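Vulness Workshop Members Near Completion of Shared Robotic Arm

Community News
June 28, 2021

Members of the Vulness shared workshop have entered the final stage of work on a robotic arm intended for sorting household goods, the workshop's board announced Monday. The arm is to be shown to the public at an open house in August.

The project, known as Skedbridge, was approved by the membership last fall and has been carried out in the workshop's rear bay on evenings and weekends. It is led by Drahomíra Vlček, a retired machine-tool instructor, with Kenna Mowat responsible for wiring and Marek Mikuš for the control software. The forearm and wrist were obtained secondhand. The mounting plate, the cable guides and the bench stand were made on site with the workshop's own equipment.

According to a written statement from the board, the purpose of the project is to give members a working machine on which they can learn assembly, maintenance and programming without having to purchase one themselves. The statement notes that the arm will remain the property of the workshop and will be available to any member who has completed the required safety session.

"We asked that it handle the kinds of things people have in a kitchen or a hall closet," Ms. Vlček said. "A block of wood of known size is useful for the first week. After that the members want to see it deal with packaging and fruit."

The test table has been arranged accordingly. It is covered with a pink fleece cloth and currently holds a small three-drawer plastic storage unit, a banana, a razor in its blister package, a wrapped snack and a USB power adapter. The black hand fitted to the arm must approach each item from above and close on it at a force set beforehand by the operator. Soft items and stiff items are assigned separate settings, which Mr. Mikuš keeps in a file open to all members for comment.

The group has set a target of 1000 recorded attempts before the open house. As of last week, 603 had been entered in the log. Each entry gives the item, the setting used and the name of the member at the controls. Attempts that end with an item dropped or missed are kept in the log along with the rest.

Wrapped goods have required the most adjustment, Ms. Mowat said. A crimped wrapper can fold under the fingers, and the position of the item then differs from the position the software expects. The team revised its approach angle in the spring and plans a second revision once the remaining attempts are complete. The drawers will be taken up last. Members have discussed whether the hand should pull a drawer by its molded handle or whether a simple hook should be tried first, and no decision has been made.
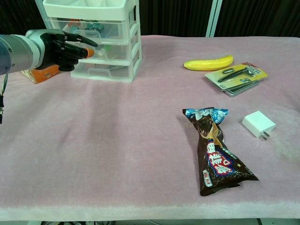 Funding for the project came from member dues and from a materials grant awarded by Kollár, a hardware supplier with a store two blocks from the workshop. Aletti, a local machine shop, cut the steel for the mounting plate at no charge. The board recorded its thanks to both firms in the minutes of its June meeting.

Safety rules for the rear bay were adopted at the same meeting. Two members must be present whenever the arm is powered, and one of them must remain within reach of the stop switch. Long hair is to be tied back. Visitors under the age of 12 will be admitted to the bay only with an adult.

Stela Mocanu, who coordinates training at the workshop, said sessions for new operators will resume after the Independence Day holiday. Each session lasts one evening and covers startup, shutdown and correct entry of results in the log. Places are limited to up to 40 members over the summer, and preference will be given to those who have not used the equipment before.

Members wishing to register may do so at the front desk during regular hours. Questions about the open house should be directed to Houda Bouazza, secretary of the board. The hours of the event will be posted at the entrance when they have been confirmed.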